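### 4.2 Wiping and picking up crumbs

I'd have bet money on crumbs being the easy bit! We ran 408 trials on tabletops at our Fliddale site, and 152 of them ended with the crumb still sitting there (or pushed somewhere worse). Cups and boxes had gone so nicely in Section 4.1 that I was a bit smug going in, and Figure 8 shows how small the job can get.
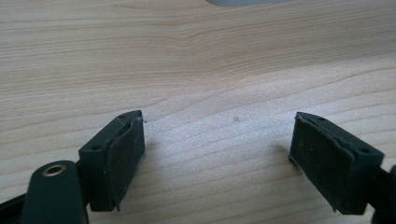
*Figure 8. Open gripper over a pale wooden surface, with one small dark speck between the two fingers.*

A person would just dab at it with a fingertip. Our Bivell policy has to tell a speck from a bit of wood grain first, and then decide whether pinching is even worth a go. So can a machine clear up after breakfast yet? Plates yes, crumbs no, at least with rubber pads like ours.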